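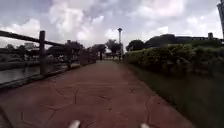
Attachment A. Waterside path, water side left, hedge side right.

Ticket: Position drift on straight section, and quote query for side ranging kit
Raised by: Barış Aksoy, Provden
Product: Rozīte path unit, Jamero route software
Supplier: Windel
Priority: normal
Status: closed, order split

Barış Aksoy, Wednesday, 09:40
Two matters on one ticket, as the second depends on the first.

1. The unit drops to low speed on the long straight and reports "position confidence low". It recovers by itself at the next set of trees. No stop, no contact, no operator input needed.

2. Your quote for next year lists the side ranging kit at £4,000 per unit. We plan to run 2 units. Before I put that in the budget I need to know whether the kit cures the drift or whether we would be paying for something else. The budget sheet goes in this month and I can't hold a blank line in it.

Software is the current release. Wheels cleaned, tyre wear checked, no change.

Müzeyyen Dönmez, Windel support, 11:15
Please send the route log with satellite quality and wheel odometry switched on. Also confirm which map layer is loaded. The long straight gives the unit little to match against: a hedge has no fixed outline, and rails with gaps return a broken line. The kerb is usually the best feature on a path of this type. Is the kerb layer ticked in Jamero?

Barış Aksoy, 13:05
Log attached. Kerb layer was not ticked. It was off in the profile we were sent, so I assume it is off by default.

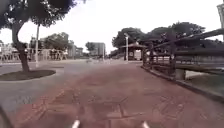 The wider part of the route, where the red paving runs beside the grey, has never shown the fault. My guess is that the unit has more fixed objects to work from there. The log should bear that out or not. It matters for cost: if only the straight is affected, I would sooner change a setting than buy hardware for the full route.

Müzeyyen Dönmez, 15:30
Log read. Findings:

Satellite quality is good over the whole run. Odometry is consistent. Map match score falls on the straight and comes back at the end of it. The fall covers 200 metres of route. No fall on the wide section, which agrees with what you report.

Please tick the kerb layer, lower the vegetation weighting to minimum and repeat the run in both directions. Do not alter the speed limit between runs or the logs can't be compared.
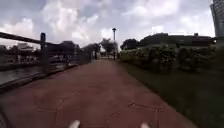
Attachment C. Straight section: kerb at foot of railing, grass verge opposite.

Barış Aksoy, 16:50
Both runs done. Outbound: no warning. Return: one short warning at the grass side, cleared while moving. The grass edge is not in any layer that I can find.

So, is the kit needed?

Müzeyyen Dönmez, 17:20
Not for drift. The grass edge can be drawn by hand in Jamero as a soft boundary, no charge. Steps are in the route editor under Edges. Draw it from the path centre outwards, otherwise the software puts the keep-clear side on the wrong face.

The side kit does a different job. It measures clearance to rails and walls at close range, for routes where the unit must pass near them. I have asked Cengiz Tuncer in sales to comment on the quote.

Cengiz Tuncer, Windel sales, 17:45
The kit can be fitted later at the same price while the quote stands. The bracket and loom have to be specified at build, though. If you leave those off, a later fit means a return to the workshop and that labour is not in the quote. I would order the bracket and loom on both units and defer the sensors.

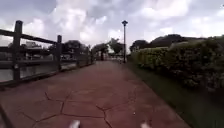

Attachment D. Straight section, lamp post at far end.

Barış Aksoy, 18:10
Edge drawn, return run repeated, no warning. Unit held its set speed over the full straight.

For the order: bracket and loom on both, sensors off, please reissue the quote with those as separate lines. Aparecida Pimentel signs for equipment here and will not accept a bundled price. Copy her in.

Still open from my side: whether the edge layer carries over to the second unit or has to be drawn again.

Müzeyyen Dönmez, 18:25
It carries over if both units share a site profile. Export the profile before the second unit is registered. Kerb layer default passed to the software team as a separate ticket. Closing this one.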